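Speaker notes - Tetville workshop, June 19, 2025
Talk: What changes when the background is busy
Speaker: Ruba Sfeir
(slides are with Arsalan, he has the clicker too)

Slide 1 - title
Say thank you to the organizers, say the names: Nomvula Zwane, Arsalan Malik, Elfriede Bachmann. Elfriede did most of the training runs and is in the audience, so the hard questions about the loss can go to her.
Speak slowly. Last time I finished too early and people remembered only the last plot.

Slide 2 - the question
We train a policy by imitation. A person controls two arms, we record, the policy learns to copy. It works well in the cell where we recorded it. Then we move it to the second cell, with the same arms and the same task, and it becomes worse. Everybody in this room has seen this.
Our question is a small one: how much of this loss comes from the walls? I mean only what the camera sees behind the task. I do not mean the light, and I do not mean a shifted camera. Those are on the backup slides if someone asks.

Slide 3 - what others do
Do not read the list. Mention two directions: paste random backgrounds into the images after recording, or cut the background away with a mask.
Pasting is cheap but the edges around thin cables are bad. Masking depends on the mask, and our cups are translucent, so the mask is often wrong exactly at the object we want to grasp. This is the point I want them to keep for slide 6.

Slide 4 - our method, which we call Mondach
We change the real walls during the recording. Printed panels, exchanged between sessions. The operator does the same task and gets no special instruction.
In training we add one extra term. Two moments from different sessions where the arms are in nearly the same pose, and the task is at the same stage, should give nearly the same features. The pairs are found from the joint positions, so no person has to label them.
Explain the arrow in the diagram: the gradient goes to the encoder only, the action head does not see this term. Jamila Howlader asked about it in the rehearsal and I answered badly. Short answer: when we let it go to the action head, the motions became too average, and the gripper closed a little early.

Slide 5 - the data
300 demonstrations in total, over 5 wall conditions. One condition is plain gray, the other 4 have patterns.
113 of the demonstrations have at least one failed grasp and a second attempt. We kept them. Without them the policy has no idea what to do after it misses.
Recording started last September. If someone asks about operator skill: yes, the later sessions are smoother, and we mixed the order of the walls so that this does not fall on one condition.

Slide 6 - the cell during a cup session
Stay on this one for a moment, let them look before talking.
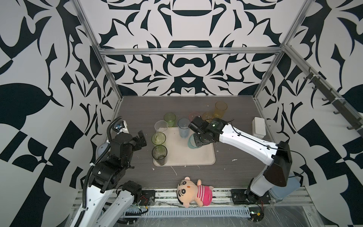 Figure 3. Ornamental wall condition, cup task. The right arm is holding a teal-blue cup over the tray.

Points to say:
The pattern is high contrast, black on white, and it covers the back and both sides. For the encoder this is the hardest of our conditions. There are strong edges everywhere, and the cups have weak edges.
Look at the clear cup at the left side of the tray. The residue in it is easier to see than the cup. Some of the cups have things inside, and there are crumbs on the table. We do not clean between episodes.
The left gripper is open and raised. In our task definition an arm may wait, and waiting is also an action that must be learned. The baseline has trouble with this: in front of the pattern it often starts to move the waiting arm.
The doll at the front is a distractor object, and the policy should leave it alone.

Slide 7 - results
Read the plot from left to right, plain first. On plain walls the baseline and our method are the same inside the error bars. Say this clearly, we do not claim an improvement there.
On a pattern that was not in the training, the baseline drops strongly and ours drops a little. Pasted backgrounds are in the middle. The masking version is good with opaque objects and poor with these cups, as I said on slide 3.
The comparison with the Fakir encoder is on the right side of the plot. It is larger than ours and needs longer per step. Be fair here, it was not tuned by its authors for our arms.

Slide 8 - what did not work
Moving patterns. We tried hanging cloth with a fan and the pairs became too noisy.
Also the very similar color case: pale cup, pale wall. Our method does not help, the camera just has too little information.
Nomvula thinks depth would solve it. I am not so sure with translucent plastic. Can say this, she knows that we disagree.

Slide 9 - next
The same study with the wrist cameras only. Then the Plornetti cell, where the walls are glass and people walk behind them.
Panel files and the pair-search code will be shared after the review. Do not promise a date.

If time is short: skip slide 3 and the moving cloth, keep slide 7 complete.

Questions I expect
Why not simply use curtains? - In our lab we could. The partner sites cannot, they need to see inside the cell.
Does the pair search find wrong pairs? - Sometimes, mostly when both arms are at rest. We leave out the first seconds of each episode.
How long to change the panels? - Ask Arsalan, he does it faster than me.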